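**Benbridge opens sample-handling bench room in Trurgate**

TRURGATE, December — Benbridge has opened a bench room for schools and small labs that need somewhere to practice handling and sorting sample tubes. The room is on the ground floor of the Ikberg building and is open to booked groups from 8 in the morning.

Each bench is set up in the same plain way. A white sheet covers the work surface, and the racks stand on top of it. Groups get two kinds of rack: a wooden one with a row of round holes, and a clear plastic one. Tubes come with colored caps, among them red, orange and blue, so a group can agree on its own order before it starts.

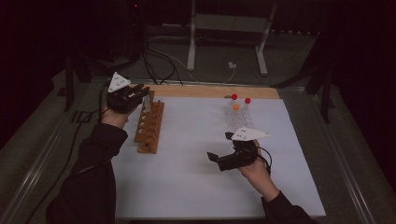
Benbridge chose the two racks after trying several at its old site. The wooden rack is heavier and stays where it is put. The clear one lets a supervisor check tubes from the side without picking anything up. Groups may use one or both, and they may bring their own racks if they tell the front desk when they book.

The basic exercise is short. Tubes are moved from one rack to the other, one at a time, and put in order by cap color. The order is then changed and the tubes are moved again. A session lasts two hours, with a break of 20 minutes — longer if the group asks for it. No real samples are used at any bench.

The company has also printed a handbook for group leaders, called Nepia. It covers setting out the sheet, placing the racks, keeping a tube upright while it is moved, and clearing the bench at the end. A copy goes to every group with its booking letter. More copies can be picked up at the front desk.

The room takes the place of the shared bench space at the old site, which logged 1143 bookings before it closed. Groups that had bookings there have been moved to the new room and do not need to book again.
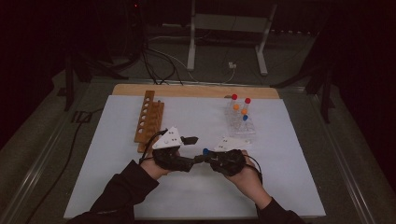

## Booking and access

Bookings are open now for sessions from January. Groups should give the number of people coming and say which racks they want. The entrance is at the side of the Ikberg building, next to the loading bay, and has a ramp. Coats and bags are left in the hall outside the room.

Press and booking questions should go to the Benbridge front desk in Trurgate.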